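Category: Talks > Repair and Reuse > Speaker Notes

Triltis gripper kit: what it does in a PC repair shop, and what it does not do yet
Speaker notes, Chrysoula Deligiannis, Clullbridge

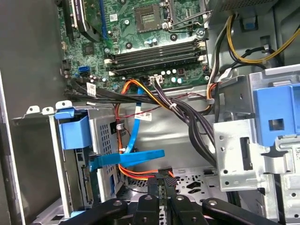

Before I start, one thing about money, so that you can judge what I say. Triltis lent us the kit for the first trial. After that we paid for it, the full price, 1,990 dollars, and they have not seen these notes. Marta Hutsuliak from their support team is in the room and she will take the technical questions at the end. I asked her to let me finish first.

(Wait for people to sit. Water is on the left.)

1. Who we are

Skatmont takes used office computers, tests them, removes the parts that are still good, and sells them or gives them to schools. Most of what comes to us is desktop towers. My job is the bench. I am not an engineer of robots and I had never programmed an arm before this. I think this is useful for you, because the seller says the kit is for people like me.

2. What is in the kit

Say it short, there is a handout.
The gripper with two narrow fingers. The small camera that sits at the wrist. The cable set, the mounting plate, and the software, which they call Ugwu. The arm is not included! I read the product page two times before I understood this, and I have told Triltis that it should be written at the top.
If you already own an arm, check the mounting plate first. Ours did not fit and we waited for another one.

3. Why cables

People ask why we did not begin with something easy, for example screws or side panels. We did begin with screws. There are good electric tools for screws and a person with such a tool is faster. Cables are another matter. In a tower the cables cross each other, some are flat and stiff, others hang in a bundle and move when you touch the neighbor. The fingers must come in between the drive cages, take the connector and not the wires, and there is metal on both sides.

With the black connector on the orange-red SATA power wires, the fingers hold it well by its body, low down in the case, between the two cages. This is the grip we want. If the fingers hold the wires, then you pull on the wires, and a young technician also gets this wrong in the first month.

(Ask: who has broken a SATA connector? Put up my own hand.)

4. The test we made

We gave the kit 100 connectors, in towers from our normal stock, no special cleaning. The task was to find the connector, grip it and hold it without touching the board. I will not show a table. The result was good enough that we bought the kit and not good enough that I leave it alone in the room. Please write down both parts of this sentence.

What went well:
Flat connectors at the back of an optical drive. The bright blue data cable is easy for the software, it stands out against the metal.
Power connectors that already hang free.

What went badly:
Black connector on a dark background. The software loses it, or it chooses a hole in the perforated floor of the case and is very confident about it.
Anything with a cable tie close to the plug. The bundle turns as one piece and the plug turns with it.
The big multi-pin power plug on the board. We stopped trying this. It needs a press on the latch and a pull at the same time, and I do not want to bend a motherboard for a demonstration.

5. The width of the gripper

This is my main complaint, so speak slowly here. The fingers are narrow, this is correct. But the arms behind the fingers are wide, and they go outward on both sides. When the fingers go deep between two drive cages, the wide part arrives at the metal before you expect it. In the software the gripper is drawn slimmer than it is. Marta knows about this, we wrote to her in December, and she answered with a new model file that is better but must be loaded by hand.

My advice is to take out the drives first if you can, or put the case on its side and come in from above with a lot of space.

6. Setup and daily use

Calibration of the camera takes me as long as a coffee — a real coffee, sitting down. It must be done again each time somebody hits the wrist.
The manual is clear, with good drawings. The part on error messages is too short.
We changed the finger pads 2 times. They are cheap, but order them together with the kit.
Light is important. We moved the bench lamp so that it does not shine directly into the metal of the cages, and the number of false grips became much smaller.

7. Should you buy it

If your shop opens many cases of the same model, yes, I would consider it. The software remembers a layout, and the second tower of one kind goes more smoothly than the first.
If every machine is different, wait. We have both kinds of work and we use the kit only for the first kind.
If you hope to replace a person, no. One of us always stands next to it, with a hand near the stop button.

(If there is time: the story of the returned mounting plate. If there is no time, skip to questions.)

8. Questions

Give the microphone to Marta for anything about Ugwu licenses, I do not know the answer and I should not guess.
If they ask about laptops: we have not tried.
If they ask about noise: less than the vacuum cleaner, more than the printer.
Handouts are on the table by the door, please take one only if you will read it.

© Skatmont, Clullbridge. Text may be shared with the name of the speaker. | Contact | Back to top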